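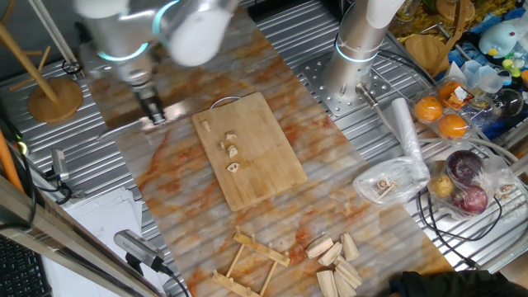

Written by Iman Morsy for the Skunness planner guide. Last edited 2025-08-11

Setting up keep-out zones for two arms

I set these up before I touch anything else, and I'd ask you to do the same (I skipped it once in June and lost a whole afternoon).

1. Open Skunness and load your cell file. Wait for both arms to show up in the tree.
2. Click the board or mat you're working on and choose Set as Floor. I keep my floor margin at 20 mm.
3. Draw a box over anything the arms should stay away from – bags, cables, the edge of the other arm's plate.
4. If a gripper is going to hold a tool, add the tool's shape under Attached. A knife sticks out a long way past the fingers, and the planner only knows about it if you tell it! 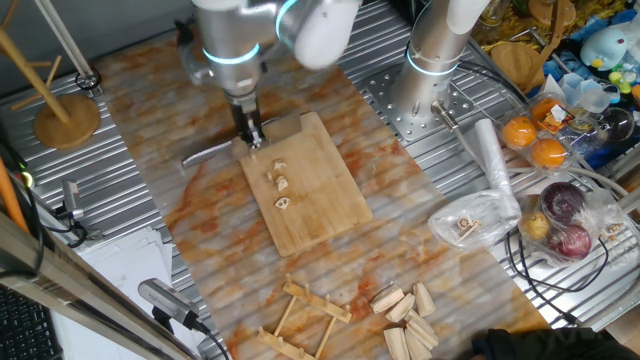
Can I change a zone while a plan is running?
You'll need to pause first, then edit the zone and press Replan.

5. Set the planning limit to 500 ms. Samuele Fontana likes 1000 for crowded tables, and that's fine too.
6. Run the plan in Preview, then at low speed.

Caution: Preview doesn't check people. Keep your hands clear of the mat before you press Go.

Note: after a regrasp, clear the old Attached shape or you'll get error 13.
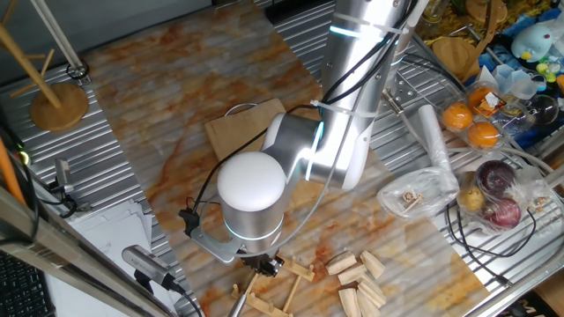

Fig. 3. Gripper above the wooden rack, fingers down.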